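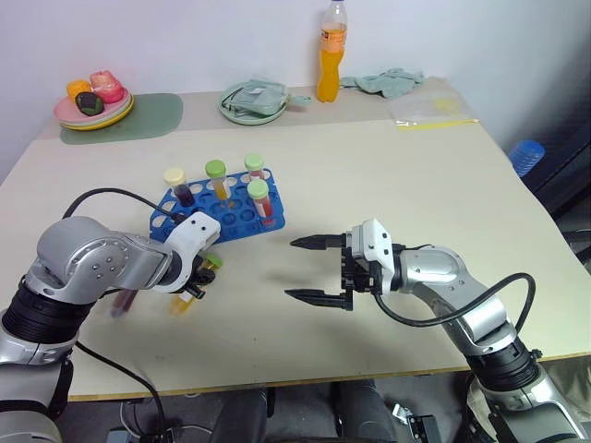 Search this tracker
Go
Print this ticket
E-mail this ticket

Missing save pages after world merge in Lolletti
Status: Solved, leaving open for one more confirmation
Reported by: Said Benjelloun
Picked up by: Sanaa Ouazzani
Area: saves / Plonville map

Said, first post

Hi all! First off, I love this game to bits and I'm only writing because I want to get back into it. I merged my two Plonville worlds last night using the in-game merge option and now the Gökçe questline is gone from my journal. The character is still standing at the harbor, she still has her shop, but she talks to me like we just met. I had 1,741 stamps in the album before the merge and the album now opens on page one with nothing in it.

Playing on desktop, no mods apart from the font one. Limix is installed for the music packs. Cloud saves are on.

What I tried so far:
restarted the game
slept at the inn for a full week of game time (someone on the forum said the journal rebuilds at the end of a week, mine didn't)
reloaded the autosave, same result

Sanaa

Oh, this is a good one, thank you for writing it up so clearly! Please don't play any further on that world for now. The game keeps three rolling autosaves and every night you sleep pushes the oldest one out, so the week at the inn has probably used them all up. No harm done if you have a manual save. Do you?

Also, could you open the save folder and tell me if there's a file called album_b next to album_a? And which harbor did you load into first after merging, north or south?

Said

Manual save from the day before, yes! I make one every time I finish a chapter.

There is an album_b. It's way bigger than album_a. And I loaded in at the south harbor. Does that matter?

Sanaa

It matters a lot and you've made my day. If album_b is the big one, your stamps are all still there. When two worlds are merged the game writes both albums and then picks which one to show, and it picks by the harbor you arrive in. South harbor belongs to the second world. So the game is showing you the album from whichever world you barely played.

I did a test merge here with two throwaway worlds, one with 700 stamps and one with 2,000. Arrived south, got the 700. Went back to the backup, arrived north, got the 2,000. Same thing on a second go. Lovely clean result.

The Gökçe part is a separate thing, I think. Her quest flags live in the journal file, and the journal gets trimmed if it has more than 4,000 lines. Two long worlds put together can go past that easily. Could you check the last line of journal.txt for me? A whole entry should finish with the word END.

Said

Last line of mine stops in the middle of a word - "deliver the lante". So that's the trim?

Sanaa

That's the trim! Poor lantern quest.

OK, steps. Go slowly, and copy the whole save folder to your desktop before anything else.

1. Close the game and close Limix too. Limix holds on to the save folder while it checks for new packs, and the merge tool can't write the journal properly when that happens.
2. Turn cloud saves off in the launcher.
3. Put your manual save back in place of the merged world.
4. Start the game, open the first world, go to Journal, then Archive finished quests. Do this in both worlds. It moves the old entries to their own file and they still count for everything.
5. Run the merge again.
6. When it asks where you want to arrive, choose north harbor.
7. Sleep once, save by hand, quit, and turn cloud saves back on. If the launcher asks which copy to keep, keep the one on this computer.

Please don't rename album_b to album_a. I know there's a forum post that says to. It brings the stamps back but the album forgets which pages have been handed in, and you'd have to visit the post office for every single one.

Said

I was one click away from renaming it, so thanks for that!

Trying this after dinner.

Said, later

IT WORKED. 1,741 stamps, every page, and Gökçe asked me where her lantern was the second I walked off the boat. I have never been so happy to be told off by a shopkeeper.

One small thing, step 4 took me a while to find. On my screen the archive button is under the little gear in the journal and the label is cut short, it only says "Archive fin". Maybe the font mod?

Sanaa

Hooray!! Enjoy the lantern quest, the bit in the tunnels is one of my favorites in the whole game.

And yes, that's the font mod. The letters are wider than the button. Harmless, but I've added a note to the step in the help page so the next person knows to look under the gear.

I've passed two things along to the map team: show the album choice on the merge screen so players can see which one they're getting, and warn when the journal is close to the line limit. No date for either yet. The last time we touched merging was the August update and it needed a lot of testing, so I won't promise anything.

Leaving this open until Said has played through one more chapter with cloud saves on.

Said

Chapter done, saved, loaded it on my laptop as well. Album fine, journal fine. Last line says END :)

Last changed: Thu 19 April

Recent tickets
Ferry bell plays twice at south harbor
Limix music pack stays silent after sleeping
Post office queue never moves on rainy days
Plonville map: bridge drawn on wrong side of the mill
Controller forgets button layout in photo mode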